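Projet Grirura - bonnes pratiques pour la manipulation à deux bras
Rapport d'avancement adressé au fonds Agbenyega
Rédaction : Benedicta Atinga, pour l'équipe Bemby

12 partages · 3 commentaires

Chers partenaires,

Nous voici arrivés au milieu du projet, et c'est avec un vrai plaisir que je reprends la plume pour vous raconter où nous en sommes. Vous nous aviez demandé, lors de notre échange de septembre, moins de chiffres de performance et davantage de détails sur les règles que nous nous donnons au quotidien. La demande nous a un peu bousculés, je l'avoue, parce que nos règles vivaient surtout dans les habitudes de chacun et dans un cahier aux pages gondolées. Il a fallu les écrire, les relire à plusieurs, en abandonner certaines auxquelles nous tenions pourtant beaucoup.

Le guide compte aujourd'hui deux parties rédigées, sur les quatre prévues. La première traite de la préparation du poste, la seconde de la conduite d'une séance. Les deux suivantes, sur l'annotation et sur l'archivage, existent à l'état de plan détaillé et de notes éparses.
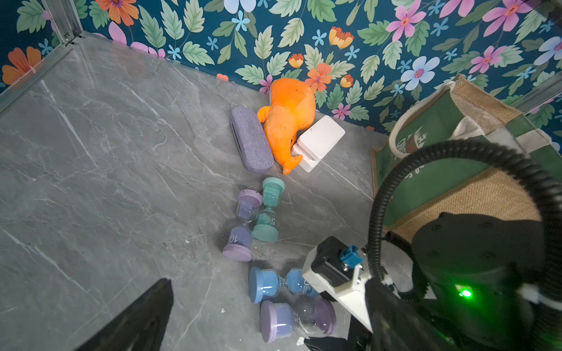 La préparation du poste est le chapitre qui nous a pris le plus de temps, et celui dont nous sommes le plus contents. Nous y demandons que les objets soient choisis pour leurs différences de forme et de matière, et que ce choix soit consigné avant le premier mouvement. Un lot comme celui des sabliers illustre bien la difficulté : celui aux embouts violets porte un « 10 », son voisin bleu-vert un « 5 », deux autres sont couchés devant eux, et si la fiche dit seulement « sablier », personne ne saura plus tard lequel on voulait désigner. La règle impose donc la couleur, puis l'inscription quand il y en a une, puis la position de départ (debout, couché, appuyé contre autre chose). C'est un peu fastidieux au début, je vous l'accorde bien volontiers, mais on s'y fait vite.

Nous avons aussi beaucoup discuté du fond. Fallait-il recommander des parois unies, plus faciles à traiter, ou des papiers peints chargés, plus proches de ce qu'on rencontre dans une vraie maison ? Le guide laisse le choix aux équipes, à condition que le décor soit noté et qu'il ne change pas en cours de série. Le partenaire Nidadow aurait préféré une consigne plus ferme, et nous avons convenu d'en reparler quand la troisième partie sera écrite.
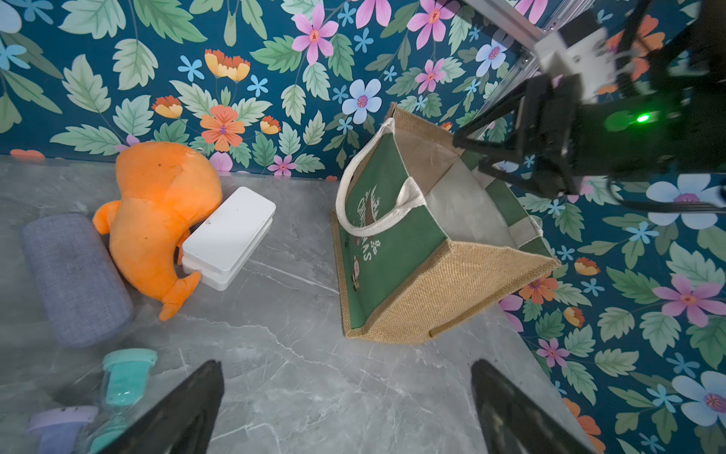

Temps de lecture : 6 minutes

La deuxième partie concerne la conduite des séances, et d'abord le partage de l'espace entre les deux bras. Notre principe est qu'un seul bras à la fois est déclaré « prioritaire » sur une zone donnée. L'autre peut s'en approcher et se préparer, mais il n'entre pas tant que la zone n'a pas été libérée à voix haute par l'opérateur. Dit comme cela, la chose paraît évidente. Dans la pratique, quand deux personnes travaillent côte à côte depuis un moment et se connaissent bien, la parole se perd, un hochement de tête suffit, et c'est justement là que les gestes se croisent. Nous avons donc retenu une formule courte et toujours la même, « zone libre », que l'autre opérateur répète avant d'avancer.

Vient ensuite la question des contenants souples, sacs et boîtes en tissu, qui reviennent souvent dans nos tâches de rangement. Un contenant rigide reste à peu près où on l'a mis. Un sac, lui, s'affaisse, bascule, se referme quand on le pousse. Nous avions d'abord écrit que toute séance devait être interrompue dès que le contenant quittait sa posture initiale - règle simple, mais qui nous privait d'épisodes fort instructifs.
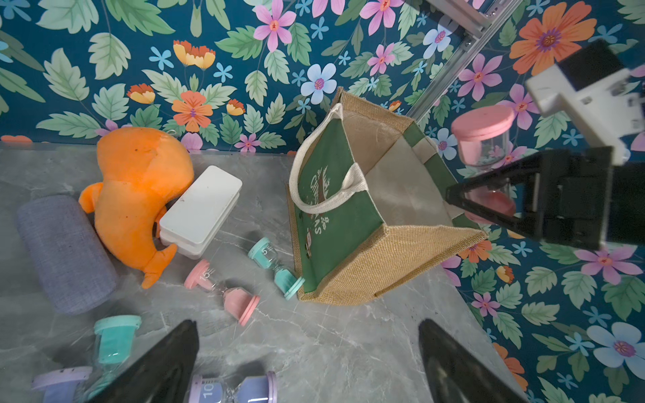 La version actuelle est plus nuancée. L'opérateur peut poursuivre si l'ouverture reste accessible aux pinces et si le contenant demeure entièrement sur le plan de travail. Il signale alors le changement de posture dans la fiche de l'épisode, au moyen d'une mention brève, sans jugement sur la réussite de la tâche. Si l'une des deux conditions manque, les bras reviennent en position de repos, et la remise en place se fait à la main une fois les moteurs à l'arrêt. Cette dernière précision a été ajoutée sur l'insistance de nos collègues les plus prudents, et je les en remercie chaleureusement.

Pour mettre ces règles à l'épreuve, nous avons relu 150 épisodes, fiche en main. L'exercice a été long, parfois drôle, souvent utile. Les oublis les plus fréquents portaient sur la position de départ des petits objets et sur la mention du bras prioritaire. Nous avons modifié la fiche en conséquence : ces deux champs figurent maintenant tout en haut et doivent être remplis avant l'enregistrement.

Reste le chapitre du câblage et des abords du poste, que nous avions sous-estimé. Le guide demande désormais que les câbles soient attachés le long des bras, avec assez de mou aux articulations, et que l'on vérifie leur course sur toute l'amplitude du mouvement avant d'ouvrir une séance.

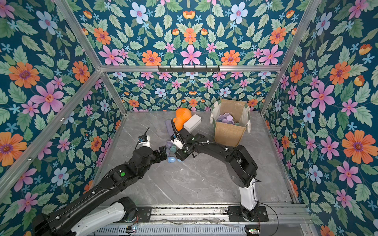
Les deux bras au travail autour de la peluche orange ; à droite, la boîte ouverte et ses disques.

Pour la suite, nous souhaitons achever la partie sur l'annotation, puis faire relire l'ensemble par une équipe qui n'a jamais travaillé avec nous. Nidadow s'est proposé, et nous espérons trouver un second relecteur, de préférence quelqu'un qui débute et que nos raccourcis de langage arrêteront tout de suite. Le budget de relecture prévu à la convention devrait suffire. En revanche, nous aimerions déplacer vers ce poste une petite part de ce qui était réservé à la mise en page, et je vous adresserai une demande séparée à ce sujet.

Merci encore de votre patience et de vos questions, toujours précises. Si vous souhaitez recevoir les deux parties déjà rédigées, dites-le-moi et je vous les fais parvenir avec le modèle de fiche.

Bien cordialement à toutes et à tous,

Benedicta Atinga

3 commentaires · Partager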